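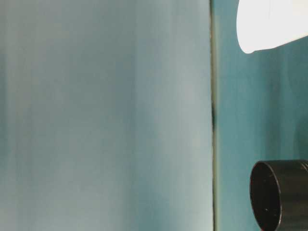
Callum Stockdale wrote:

> I've been reading the thread on the April night at Gredodard and I'd like to put in a word for dropping the PA altogether. The room at the old Cloutier store is narrow with a hard ceiling, and I could hear an unamplified guitar from the back wall when we did the song swap. The vocals were fine too. What I could not hear was anything through the two wedges except feedback.
>
> My other point is setup time. We have the room from 5:30 and doors are at 7. Last time the first act got no check at all and the second got half a song. If we went acoustic we could put out chairs, tune up and start.
>
> I know the harp players will object. Can somebody who plays harp say whether it can be done?
>
> Callum

I play harp, so I'll answer that part first and then get to the rest.

It can be done, with the right pairing. A harp next to one acoustic guitar in that room is plenty loud. A harp next to two guitars and a washboard is going to disappear whenever it goes below the fourth hole. We found this out at the song swap. I was on the left end beside Kendra and the people on my side told me afterward that the balance was good. The people on the other side told me they thought I had sat out most of the second set.

So I would not drop the PA. I would cut it down. What I have in mind is one large-diaphragm condenser on a stand in the middle, everybody stands around it, and whoever has the solo steps in. No wedges at all. String bands have worked this way for a very long time, and most of us have done it at least once at somebody's house. We already own the mic. Yvette has the small mixer at her place and the one powered speaker that doesn't hum.

A few things we would have to settle if we go this way:

The mic should not go on the riser. The riser is hollow and every foot stomp comes through. Put the stand on the floor in front and let people stand around it there. The sight lines are a little worse for the last row but I think they will live.

The speaker should be well in front of the mic and off to the side by the coat rack. With no monitors you get a lot more level before it rings. We need the 50 foot cable for that. Mehrangiz, do you still have it? I don't want to run the short ones end to end again.

No plugging in. If we let one person run a pickup through the speaker then the next person wants it too, and by the break we are back to five channels and nobody at the board. I would put that in the email to the performers so it doesn't come up at the door.
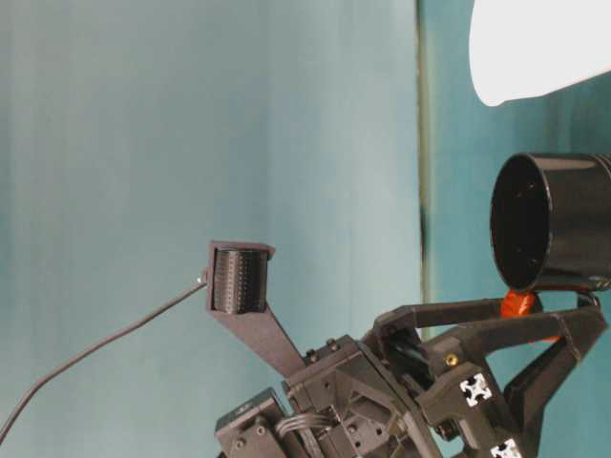
On setup time, Callum is right and I think it's the strongest part of his message. One mic, one mixer, one speaker is fifteen minutes if the stuff is in the building when we get there. The check can be one tune with everybody in it. After that each act gets a minute to find their distance while the person introducing them is talking.

The running order needs some thought too. I'd put the solo players in the first half while the room is quiet and people are still in their seats, then the duos, and hold the full Ploduline bunch for last. They are loud enough to do without the mic if it comes to that. Kendra asked whether she could do her two slow pieces early for the same reason and I said I'd pass that along. Please don't put her after the jug tune.

Then there is the matter of money. Yvette reported that the fund for the sound system stands at 2,000 dollars, and there has been talk of spending it on new wedges before April. I would like us to hold off. If the one-mic setup works we may find we want a second speaker for the bigger rooms and no wedges at all. If it doesn't work, the money is still there and we can have the argument with some evidence. I don't see any reason to buy in a hurry for one evening.

Nukadlow is a different case and I don't want to mix the two up. That room is carpeted, it has the heater fan running all evening, and there is a bar at the back that does not stop serving for slow numbers. We need the full rig there, wedges and all, and nothing I've said above applies to it. 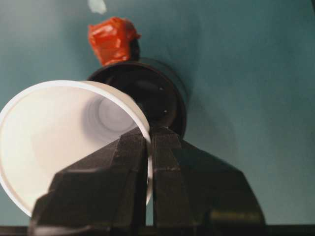 Harp players who are worried about losing their tone without a bullet mic and an amp should try a few things at home first. A good deal of what we think of as the amplified sound is done with the hands. A tight cup behind the harp, opened on the accents, carries surprisingly far in a hard room. If your hands are small, as mine are, borrow a trick from the old players and use a drinking cup. A white plastic one lying on its side like that shows you what you're after: a wide mouth, a wall that narrows as it goes back, and a closed bottom. Hold the harp across the mouth, leave a gap along one edge, and move the gap bigger and smaller as you play. You get a wah that you can hear across the room, and the low notes get some body. It takes a week or so before it stops feeling silly. Glass and metal will work as well, but I'd stay away from those around a condenser in case you knock the stand.

Stay a forearm's length off the mic when you're playing behind someone and come in to a hand's width for a solo. Any closer and the breath noise gets ugly. With singers it's the same idea. The ones who are used to eating a stage mic will need to be told more than once, and I would ask whoever is introducing the acts to say it to them quietly before they go on.

I can run through all this with anyone who wants to. I'm free most evenings after 6 and my garage has a concrete floor and bare walls, so it's about as bright as the Cloutier room. Bring whatever you play. I'd like to have at least one singer and one guitar there so we can hear it with more than just harps.

If you're against the one-mic idea please say so on the list and not only to me. I had two private replies to my last message and both made points that everyone should have seen. One was about the fiddle being too bright up close, and I don't have an answer to that yet. Maybe the fiddle just stands farther back. Whoever wrote that, please repost it.

Callum, would you be able to get the key early and check whether the outlet by the coat rack works? It was dead when I tried the lamp there. If it's still dead we need the orange extension cord from the closet, and the closet is locked with a different key.

Harpreet Grewal

P.S. Somebody left a capo and a G harp in the case with the mic clips. The harp has a stuck reed on 3 draw. I have both of them here.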